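Trier ses pulls en décembre

Chaque année en décembre, je vide l'armoire de la chambre et je trie les pulls. Cette fois j'en avais 27, ce qui est beaucoup pour quelqu'un qui travaille à la maison et porte toujours les mêmes.

J'ai repris la méthode de Lucinda Delacroix : une pile pour ce qui a été porté l'hiver dernier, une autre pour ce qui doit être réparé, le reste part. Pas de pile « on verra ». L'an dernier j'en avais fait une et elle est restée sur une chaise jusqu'à Pâques.

Quinze pulls sont retournés dans l'armoire. Quatre attendent une reprise, surtout aux coudes. J'ai acheté du fil de laine à Vernon, dans une mercerie près de la gare, mais le bleu marine n'est pas tout à fait le bon. Tant pis, ce sera à l'intérieur de la manche.

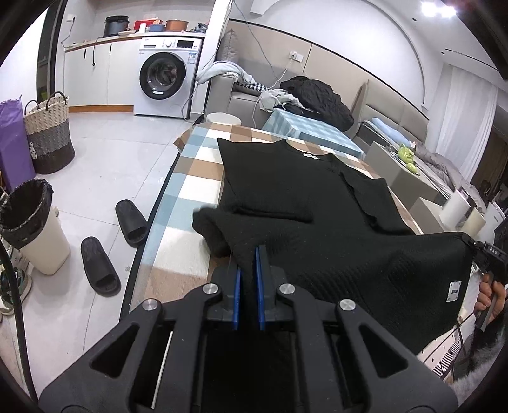
Le pull noir à côtes, sur la nappe à carreaux.

Pour le lavage, je ne mets plus la laine en machine. Eau froide dans la bassine, un peu de lessive douce, dix minutes sans frotter. Ensuite je roule le pull dans une serviette et je le fais sécher à plat. Je regarde quand même l'étiquette avant, j'ai déjà feutré un gilet auquel je tenais.

Je range les pulls pliés, jamais sur cintre, les plus épais en bas. Contre les mites, j'ai remis des blocs de cèdre, poncés au papier de verre pour raviver l'odeur. La lavande n'avait rien donné chez moi.

Les pulls à donner sont dans deux sacs dans l'entrée. Gerrit passe les prendre vers 18 h.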